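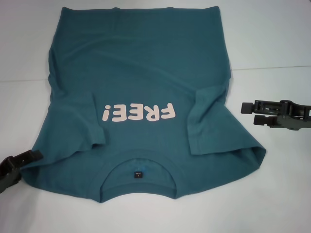

Both sleeves folded in, with the two grippers at the sides of the shirt.

News from the Robotics Club: Folding Team

The folding team has a new name. After a long vote it is now called Bistden, and please do not ask what it means. Jhonatan Ríos proposed it and he says it came to him on the bus.

Since August the team has been working on one task, to fold a T-shirt with two arms. Our advisor, Rosaura Mosquera, divided it into stages. The sleeves come first, then the sides, then the hem goes up to the collar. At present most of our hours go to the sleeves. If one sleeve is folded too far toward the middle, the final shape is crooked, and we lose points for this in the regional competition.

Giuliana Giraldo keeps the practice log. It has over 700 attempts now, each one with a short note. Her notes are very strict — "left cuff too low" appears on almost every page.
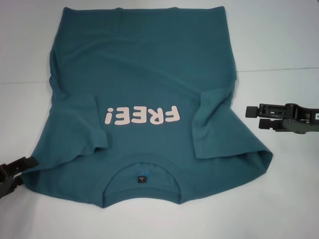 The teal shirt with FREE! on it is still everyone's favorite for practice. The large letters help us to compare one attempt with another, as we can check how far each cuff is from the word. Wálter Cáceres wants to try a shirt with long sleeves next. The rest of the team has asked him to wait.

We meet at 2 in the afternoon in the upstairs lab. There is space for new members, and you do not need to know programming to begin. If you have old T-shirts in adult sizes, plain or printed, please bring them washed and leave them in the box by the door. Giuliana will write them in the log.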